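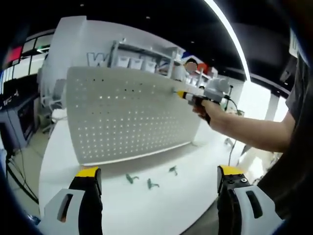 **Pegboard cell: what happens to the bench people?**

**jbrunton_fixtures**
Our site (Tresholm, small harness and fixture shop) is moving the pegboard work to arms. The current stage is people doing the task at the bench with hand-held grippers, so the motion gets recorded with the same fingers the arm will use. Clips into holes, cable handling, pick and place off the white table. Target is 1000 good runs per task before anything is trained.

Questions for people who are past this stage:

1. Did the bench staff keep their grade when the work changed from assembly to recording?
2. Who decides that a run is bad, the operator or the engineer?
3. What did you do about rate? Ours is still set on parts per hour, and a recorded run is slower than bare hands.

**s_bright**
Went through it at Clodencombe. Answer to 3: drop the parts rate entirely for anyone on the grippers. We left it in place for the first month and people rushed. Of 2648 runs, a large share had to be thrown out for clipped starts or a dropped part pushed out of view. The count looked fine on the Monday report and the data was poor.

Answer to 2: operator flags at the bench, engineer can overrule. The other way round, everybody waits for somebody upstairs.

**dkasprzak**
Disagree on dropping the rate entirely. With no number at all, the shift lead has nothing to plan from. We use accepted runs per shift, reviewed weekly. It's a soft number and nobody is written up over it.

On grade: ours stayed on assembler pay for the whole recording phase. The job description was rewritten in August, after most of the recording was finished. I would get that settled before the first run.

**s_bright**
Accepted runs per shift is still a rate. People will pick the easy parts.

**dkasprzak**
They will if you let them choose. We hand out the part order.

**amna.s**
Two practical points from the engineering side.

Wrist load. The gripper weighs more than any hand tool those people used before, and the cable pulls on it. We cap a session at 40 minutes and then swap to inspection. Two-gripper tasks get a shorter cap, 25 minutes.

Consistency. Experienced assemblers have small habits that work with fingers and don't carry over to a two-finger jaw, such as rolling a clip to seat it. They had to relearn the task. Several found that insulting, and I think they had a point. Put it in the plan as training time.

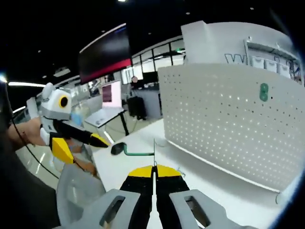

**dnaylor**
How long does it take an experienced assembler to get comfortable on the gripper?

**amna.s**
Three to four shifts for single-hand pick and place. Thin wire takes closer to two weeks, and a few people never like it.

**jbrunton_fixtures**
Useful, thanks. The session cap is going in. We had nothing written down for that.

**dnaylor**
One more for the list: what the recordings are used for later. At Plullevholm the operators signed off on training the cell. Then a manager wanted to use the same files to compare people's cycle times. The rep got it stopped, but it cost a lot of goodwill. Put the permitted uses in writing, with the retention period.

**dkasprzak**
Seconded. Strip operator names from the run files too.

**s_bright**
Partly disagree. If you strip names you can't give someone feedback on their own bad runs. We kept an ID that only the operator and the trainer could match up.

**jbrunton_fixtures**
I'll take the ID version to the rep and post what comes back. Grade is still open on our side. HR's position is that the work is "assembly with a different tool."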